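November 25, 2018

Pot stand, again

I have now spent more thought on a stand for small pans than I ever gave to the pans. The leaflet calls it the Pisorine and promises a kitchen "restored to calm". I have my doubts. It has a wide steel foot like an upturned bowl, a thin rod going up from it, and on the top a round tray with little tabs sticking out around the rim and a shiny knob over the lot. The tabs, I take it, are where things are meant to hang. The leaflet shows ladles. It would.

My complaint is the rod. It leans. The Coritz people say on their page that a slight lean is "within the design", a phrase I've only ever met from firms selling something that leans. They also claim 2524 happy buyers, and I should like to know how many of them own a spirit level.

We put it on the table with the gridded paper under it, over to the left, and brought in the small steel pot with the pale wooden handle, the one I like for milk.

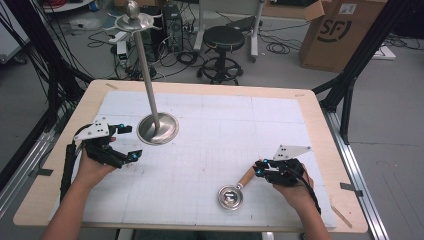

I had wanted to begin with something lighter than a pot, but I was outvoted. My view is that a foot that wide is there to make up for a rod that thin, and that you pay for the difference in table space. On a proper worktop it would take the place of the bread board, and I use the bread board every day. I've yet to come across the household so troubled by one milk pot that it needs furniture for it.

The leaflet says it will bear up to 5 kilos. Spread evenly, in very small print. Who hangs pans evenly? You hang the one you've just washed wherever your hand happens to be.

I looked up the other one as well, the Dreßler, which goes on the wall and can't lean unless the wall does. It needs drilling, and I said in February that I was finished with drilling. So that's that, until I change my mind.

The paper is past its best. There are smudges on it and a few curved pencil marks, and specks of I don't know what. I'd still sooner have it down than not, as the table is decent wood and steel feet are steel feet. Vilteck do a felt mat for the purpose, order number 963, and I don't believe in that either.

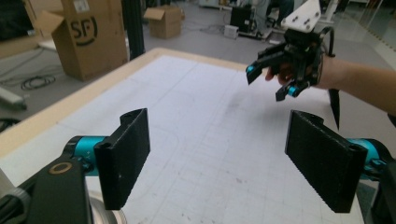

Still to settle

Whether to keep the stand at all. Whether the knob unscrews, and if so what it's for. Where the bread board would live. I've kept the leaflet, folded inside the back cover, in case I need to quote it at somebody.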